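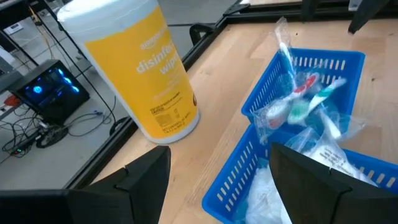
Kaldale Courier endorsement — did anyone read the whole thing?

stoder_kid
November 15, 2018
Front page editorial says Piątek lost the county seat because of "tone". Tone! He lost by 1604 votes and the paper ran the same zoning story on him 3 times since June. Not one line on Eltari's donors.

mnaidu
They did cover the donors. Page 6, before early voting. I still have it.

stoder_kid
Page 6. Exactly my point

RidgeRunner50
Piątek skipped two debates, thats not on the Courier. I voted for him and I'd say the same

pell_w
Editorial page and newsroom are seperate people. Why does every thread here mix them up

stoder_kid
Separate people, same owner — same lunch table

mnaidu
I wrote them a letter, they printed it, signed Mohandas Naidu, full length. It wasn't friendly either. So no, not buying the blackout theory.

RidgeRunner50
link?

mnaidu
paywall. will type it up tonite

pell_w
Almost 2000 ballots left that race blank btw. Bigger story imo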